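**Intro to Robot Manipulation, Handout 2: Soft Things**

By 4th September you should have a team, a team name that can be read aloud to the dean, and a first batch of gripper recordings. The Trivdale people (last year's winners, now insufferable) named themselves after a bus stop. Aim higher or lower, I don't mind.

## What you're collecting

Each team turns in 200 short episodes with the hand-held gripper. Blocks are banned. Everybody starts with blocks, everybody gets lovely numbers, and then the policy meets a sock and falls to pieces in front of visitors.

Use cloth. Cloth folds, bunches, hides its own corners and has no opinion about which way is up. Work at home if you like, since the lab has one table and Raffaele Martinelli's bicycle is on it. Bedrooms are fine. Make sure each episode includes a clear grasp with fabric held in the jaws:

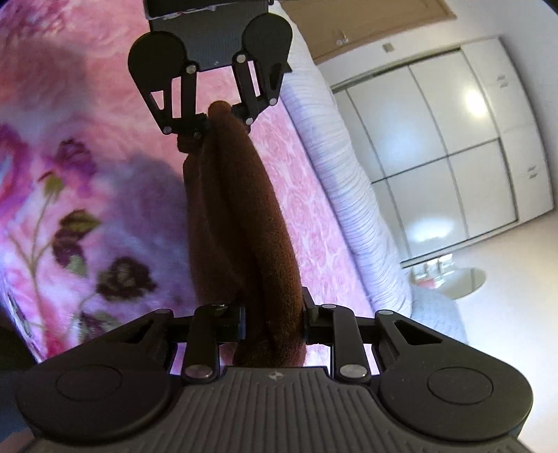 Brown fabric both times, two rather different shapes to hold. 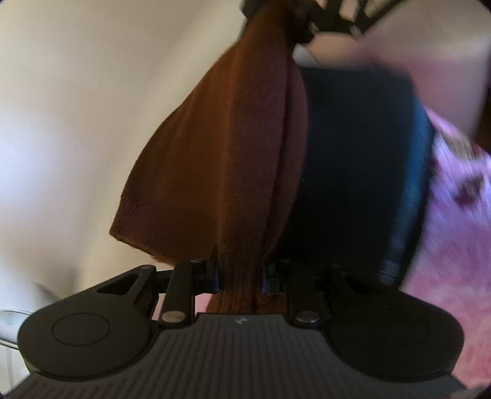

Rhea Dagdag wanted it on record that a thick, fuzzy item should count double, as closing on a fat fold and pinching a bit of knit are separate skills and she would like separate credit for them. Request noted. They count once each, but log them under different labels.

## Grasp labels

- **fold**: the jaws close across a doubled or rolled piece
- **pinch**: a small bit is held and the rest goes where it pleases
- **miss**: keep these, please. Last year Team Vadell deleted all their misses and trained a robot with tremendous confidence.

## Before you upload

Move at a speed your grandmother would call sensible. Change the item often; 4 different fabrics is the minimum, and the same towel turned over is the same towel.

Ariel Javier has the spare batteries. Sign for them. Questions about file naming go to Princess Tan, after you have read the page on file naming.

Next handout: zippers.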